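# Priltell 핸드헬드 시연 그리퍼

Priltell은 사람이 손에 쥐고 작업을 직접 해 보이면 그 동작을 로봇 학습용 시연 데이터로 기록하는 그리퍼입니다. 로봇 본체를 현장에 옮기지 않아도 되므로 가정집, 매장, 창고 등 실제 작업이 이루어지는 장소에서 시연을 모을 수 있습니다. 제조사는 Altudeck이며, 한 손 세트와 양손 세트로 판매합니다.

## 제품 개요

작업자는 손잡이를 잡고 방아쇠로 집게를 여닫습니다. 집게의 벌어짐, 그리퍼의 위치와 자세, 손목 카메라 영상이 같은 시간축에 저장됩니다. 로봇 쪽에 같은 규격의 집게를 장착하면 시연과 실행에서 손끝의 형상이 같아지고, 별도의 형상 변환 없이 데이터를 쓸 수 있습니다.

| 항목 | 내용 |
|---|---|
| 본체 무게 | 715 g (손잡이 포함, 케이블 제외) |
| 전체 길이 | 243 mm |
| 집게 구동 | 방아쇠 연동 링크 방식 |
| 연속 기록 | 6시간 |
| 저장 | 본체 메모리, 유선 전송 |
| 구성 | 한 손 세트 / 양손 세트 |

## 적합한 작업

정리, 분류, 담기, 옮기기처럼 집는 동작이 반복되는 작업에 적합합니다. 특히 문의가 많은 것은 작고 얇은 물건입니다. 목걸이 줄, 귀걸이, 팔찌, 시계줄 같은 물건은 바닥에서 들어 올릴 때 집게 끝의 각도가 중요하고, 줄이 엉킨 경우에는 어느 지점을 먼저 잡느냐에 따라 결과가 달라집니다. 이런 판단은 좌표를 입력해서 가르치기 어려우며 사람이 손으로 보여 주는 편이 빠릅니다. 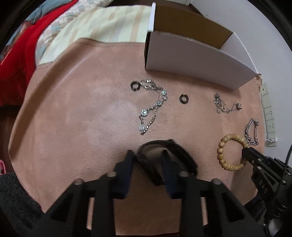
양손 세트를 쓰면 한쪽으로 물건을 누르거나 붙잡고 다른 쪽으로 집는 동작까지 기록할 수 있습니다. 두 그리퍼의 시계는 기록을 시작할 때 자동으로 맞춰집니다. 도중에 한쪽 전원이 꺼지면 해당 시연은 미완료로 표시되고 학습용 내보내기에서 제외됩니다.

작은 물건을 다룰 때는 다음 사항을 권장합니다.

- 바닥면에는 미끄러지지 않는 천이나 매트를 깔아 주십시오. 딱딱한 유리면에서는 얇은 줄이 집게 끝에서 밀려나는 경우가 많습니다.
- 시연마다 물건의 위치와 방향을 바꾸십시오.
- 집기 직전에 잠시 멈추는 습관은 그대로 학습됩니다. 가능한 한 일정한 속도로 움직이십시오.
- 실패한 시연도 삭제하지 말고 실패 표시를 붙여 보관하십시오.

## 원격 조작과 함께 쓰기

로봇이 이미 설치된 곳에서는 원격 조작 장치 Kinnear와 연결할 수 있습니다. 이때 Priltell은 조종기 역할을 하며, 작업자의 손 움직임이 로봇 팔로 전달됩니다. 핸드헬드로 기본 동작을 모은 다음 로봇의 도달 범위나 관절 한계가 문제되는 구간만 원격 조작으로 보충하는 순서를 권합니다. 두 방식의 데이터는 같은 형식으로 저장되고, 파일 머리 부분에 수집 방식이 기록됩니다.

## 데이터 관리

기록된 시연은 관리 프로그램 Badel에서 확인합니다. 구간 자르기, 성공·실패 표시, 작업 이름 지정, 내보내기를 지원합니다. 프로젝트 하나에 시연을 800건까지 담을 수 있으며, 그 이상은 프로젝트를 나누어 주십시오. 가정이나 매장에서 수집할 때는 촬영 동의를 먼저 받고, 개인정보가 찍힌 구간은 Badel의 가림 기능으로 처리한 뒤 내보내시기 바랍니다.

## 사용 전 점검

1. 집게를 끝까지 벌렸다가 닫으며 걸리는 곳이 없는지 확인합니다.
2. 링크 축의 볼트가 풀려 있으면 동봉된 렌치로 조입니다.
3. 집게 안쪽 패드의 먼지를 마른 천으로 닦습니다. 알코올은 사용하지 마십시오.
4. 케이블이 집게의 움직임을 방해하지 않도록 손잡이 쪽으로 정리합니다.
5. Badel에서 영점 맞추기를 실행합니다.

패드는 소모품입니다. 표면이 반들반들해지거나 가장자리가 들뜨면 교체하십시오. 교체용 패드는 좌우 한 쌍으로 공급됩니다.

## 구매 및 교육

한 손 세트를 구입한 뒤 나머지 한쪽만 추가로 주문할 수 있습니다. 처음 도입하는 팀에는 원격 교육을 제공하며, 담당자는 시연 수집 교육을 맡고 있는 Dörte Hamann입니다. 교육은 영어와 독일어로 진행하고 한국어 자료를 함께 보내 드립니다. 5월 이후 출고분에는 새 손잡이 덮개가 기본으로 들어가며, 기존 사용자는 덮개만 따로 주문할 수 있습니다.

견적을 요청할 때는 다룰 물건의 종류와 가장 작은 물건의 크기, 사용할 로봇 팔의 모델명을 적어 주십시오.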